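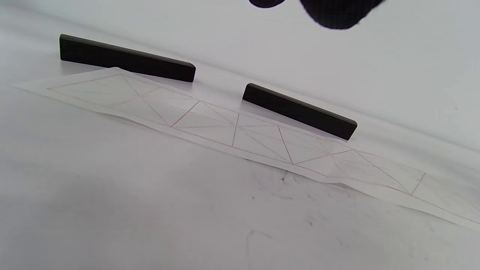
Why won't my paper strip lie flat, a reader from Kerenthorpe wants to know, even when I press it down for ages?

Good question! Paper is made of tiny plant fibres, all squashed together. Fibres drink up water from the air. One side drinks a bit more, swells a bit more – and up comes a bump. A wave. Sometimes a fold.

Thin paper is worst. You can nearly see through it, so there isnt much there to keep it stiff.

Try this. Cut a long strip of thin wrapping paper, the kind with a pattern. Lay it on something smooth and shiny. Look along it from the side, low down. Any little shadows underneath? Those are your bumps.

Now put a heavy book on top. Wait 15 minutes. Better? A bit, maybe. Leave it till bedtime and look agian.

Rolled-up paper is harder, it has got used to being curly. Roll it gently the other way first, then do the book.

Or put a weight on each end. Rulers, wooden blocks, anything flat and clean. Not your mug of squash.

Next time at Fondton Paper Club – why wet paper tears so easily.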